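Print this page | E-mail this page

Imby Cell: Progress Report to Clirnport, May

The switch cell is back in service after the spring rebuild. Work in this period covered the gripper, the wrist mount and the simulated copy of the cell that we use to check settings before they go to the real arm.

Gripper. Both finger pads were replaced. The old pads had worn at the tips and were slipping on the switches. Open width was reset and the new value saved to the controller. The pads are now inspected every 910 cycles.

Wrist mount. Two bracket screws had backed out. They were replaced, torqued and marked with paint. The wrist camera was recalibrated afterward, and the simulated camera was given the same lens values.

Simulation. The switch board model was redrawn to match the Vieira board now on the bench. We ran 228 approach moves in simulation. In 40 of them the gripper came in too low, all from the same start position. That position has been taken out of the program until the joint offset is corrected.

Spending is within the amount approved. One spare set of pads is on order from Zellilby and has not arrived.

Next period: correct the offset, repeat the approach moves, and run the full switch sequence on the real arm overnight.

Related items
Imby Cell: Winter Report
Pad Wear Log
Spare Parts List

Contact the Imby project office | Copyright Imby | Back to top

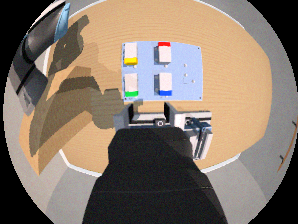 Simulated wrist view, gripper open and facing the four-switch board.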